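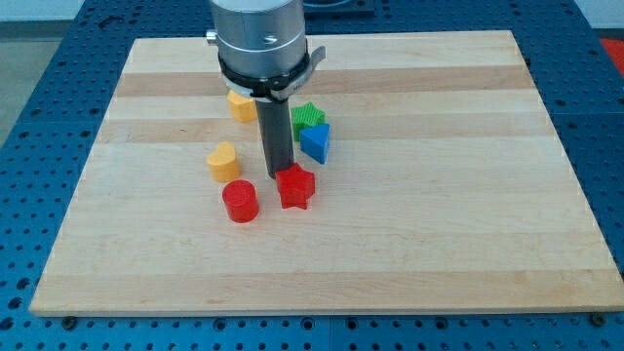
Ticket 2359
Subject: Arm drifts sideways during hand-guided demos, shape blocks task
Opened by: Roswitha Ruppert
Assigned to: Gunther Buschmann
Cell: Sauerland
Status: Resolved

Roswitha Ruppert, 9:10
Hi all! First the good news, because there is some: the pushing task is a joy to teach. You take hold of the arm, steer the rod up behind a block, nudge it across the board to wherever you want it, and Skolier records the whole thing. I could do this all morning.

Now the problem. As soon as I switch to hand guiding and let go, the arm creeps to the right. It's slow, but it never quite stops. If I pause behind the red star to think about my next move, the tip has wandered off by the time I start pushing, and the star spins instead of sliding. Remote control is fine. Replay of old demos is fine too. Only hand guiding does it.

Already tried: restarting Skolier, restarting the controller, a different start pose. Same creep every time, always the same direction.

Gunther Buschmann, 9:32
Thanks, great write-up. Creep in hand guiding and nowhere else usually means the arm has the wrong idea of what it is carrying. It holds itself up against the weight you've told it about, and if the number or the center of mass is off, it leans. Could you open the tool page and tell me which tool profile is active? And has anything been changed on the end of the arm lately?

Roswitha Ruppert, 9:41
Profile says "Mammont short". Uwe swapped the rod in May, I think. Uwe?

Uwe Hinrichs, 9:58
Yes, that was me. The short rod made people bring the wrist down too close to the blocks, so I put the long one on. I changed the tool length in the profile and kept the name. I did not touch the mass or the center of mass. Sorry!

Gunther Buschmann, 10:05
No harm done, and it explains a lot. Length alone keeps the tip position right, so remote control and replay look perfect. Hand guiding is the one mode that lives off the load values. Please do this:

1. Move the arm to the open part of the board, well away from the blocks, and raise it.
2. Make a new profile, "Mammont long". Don't edit the old one.
3. Run load identification from the tool page. Stand back while it moves, it swings the wrist quite a bit.
4. Save, make the new profile active, restart hand guiding.
5. Let go and watch the tip for 2 minutes.

Roswitha Ruppert, 10:47
Done, and what a difference! The creep to the right is gone. One leftover: it now sinks a little. At the end of the 2 minutes the tip was 6 mm lower than where I left it. That's enough to touch the wood if I start low.

Gunther Buschmann, 11:02
Getting close! Sinking straight down with no sideways lean makes me suspect the mounting angle. Does the base setting in Skolier match how the arm is really mounted? Tahsin knows that cell better than I do, adding him.

Tahsin Sivakumar, 11:20
Base setting is correct, I checked it against the install sheet. But look at the force sensor offset. If it was last zeroed with the short rod on, the arm thinks somebody is pulling it down gently all the time, and in hand guiding it politely follows. Zero it with the rod hanging free, nothing touching the tip.

Roswitha Ruppert, 11:44
That did it! Zeroed, let go, waited, and the tip stayed put. I parked it right by the star, just off the wood, went to get coffee, came back and it was still there. Recorded a fresh set of demos straight after. The pushes are so much smoother when you aren't fighting the arm - I can feel the block turn through the handle now and correct for it as it happens.

Question about the older recordings: can I keep the ones from after the rod swap?

Gunther Buschmann, 12:15
Keep anything done by remote control. For the hand-guided ones I'd throw out every demo with a long pause in it, as the policy will happily learn the drift along with the push. Skolier can filter by time at standstill. If you're in doubt about a recording, redo it. They're quick, and you clearly enjoy them.

Gerd Kleinschmidt, 13:30
Reading along from Lamcombe. We run the same rod here and I just found the same stale offset on our arm, so thank you for this thread! Could we get a warning in Skolier when the tool length changes and the mass doesn't?

Gunther Buschmann, 13:38
Love that idea. Filed as a feature request and linked to this ticket.

Uwe Hinrichs, 13:52
I've deleted the old profile from the cell and added load identification and zeroing to the tool change sheet.

Status changed to Resolved by Gunther Buschmann, 14:05
Cause: tool load values and force sensor offset not updated after rod change.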